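Ticket 478: Countertop can lid does not stay closed
Product: Sandar countertop can, push-button lid
Site: Huvholm, prep room 2
Opened by: Ainhoa Zabala
Assigned to: Patgate product support
Priority: Low
Status: Resolved, pending part

Initial report

Lid on the small tabletop can pops open without the button being pressed. It closes with a click, holds for a while, then lifts. First noticed in April after the room was rearranged. The can is used for wrappers and tape ends while the play food sets are sorted, so it gets opened a lot over a shift. Contents never more than half full. No visible crack in the lid. We have a second can of the same type in room 1 with no fault.

Please advise whether this is a warranty item or something I can adjust here.

Patgate support, first reply

Thank you for the report. Before we classify this, please check the following and reply with results for each.

1. Remove the liner bag completely and close the lid with the can empty.
2. Wipe the latch tongue and the slot in the rim with a dry cloth. Do not use oil or silicone spray.
3. Press the button 30 times with the lid closed each time, and record how many times the lid fails to hold for at least one minute.
4. Confirm the button returns to its full height after each press.
5. Tell us what stands next to the can and what the surface is.

Ainhoa Zabala

Results in the same order.

1. Liner out, lid closed, held for the full 10 minutes I watched it. Liner back in with the edge folded over the rim, opened by itself after four minutes.
2. Wiped. A small amount of gray fluff came out of the slot. Latch tongue looks straight.
3. With liner: 11 failures out of 30. Without liner: 2 failures out of 30. I did the run without the liner second, after wiping.
4. Button returns every time, but on some presses it is slow. I would call it sticky on the last bit of travel.
5. Photo attached. Surface is smooth and level, checked with a spirit level both directions.

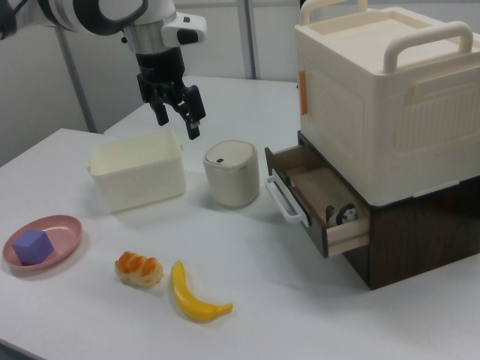

Liner thickness is the first thing I would look at on your side. We changed from the Ambaye thin liners to a heavier bag when the old box ran out, and the heavier one leaves a thick fold under the lid. As for neighbors, the can stands just to the right of the white basket, and the basket has a small handle tab at each end. I have not found a mark on either one from contact. The roll, the banana and the plate with the purple cube are nearer the front and have nothing to do with the can. The basket does get pushed around when it is full, so I can test with more clearance if you want that ruled out.

Room 1 is still on the thin liners. I should have mentioned that in the first message.

Patgate support

The liner change is relevant. The lid has a shallow seat, and a folded heavy bag can hold it high enough that the latch tongue only engages at the tip. It will click and appear closed. Any small movement of the table then releases it.

The two failures without a liner are not explained by this. Together with the slow button, they suggest a weak return spring or debris under the button. Please do the following:

a. Move the basket so that there is a clear hand's width on every side of the can.
b. Turn the lid upside down and tap it lightly over a sheet of paper. Note anything that falls out.
c. Repeat the 30-press test three times: no liner, thin liner, heavy liner.

If you have no thin liners left, borrow one from room 1.

Ainhoa Zabala

a. Done. Basket moved to the other end of the table for the test.
b. Crumbs of dried glue and one piece of clear tape the size of a fingernail. The tape had been under the edge of the button, I think. It came out on the third tap.
c. No liner: 0 failures. Thin liner: 0 failures. Heavy liner: 9 failures.

Button travel is better but still slower than the one in room 1. I pressed them one after the other to compare. After the test I put the basket back where it was and ran another 30 with the thin liner. 0 failures, so clearance is ruled out as far as I am concerned.

Patgate support

Agreed on clearance. Findings as we have them:

Cause 1: heavy liner folded over the rim, preventing full latch engagement. Reproduced.
Cause 2: tape and glue debris under the button. Removed.
Open item: slow button return. A replacement spring will be sent under warranty. It fits from the underside of the lid and needs no tools — pull the old one straight down, press the new one on until it seats.

Use thin liners in this model. If only heavy bags are available, trim the fold so that it ends below the rim.

Ainhoa Zabala

Understood. I have ordered a carton of 300 thin liners and moved the heavy ones to the floor bin. Will fit the spring when it arrives and repeat the 30-press test. Please leave the ticket open until then.

Patgate support

Status changed to resolved, pending part. Ticket will stay open for your test result.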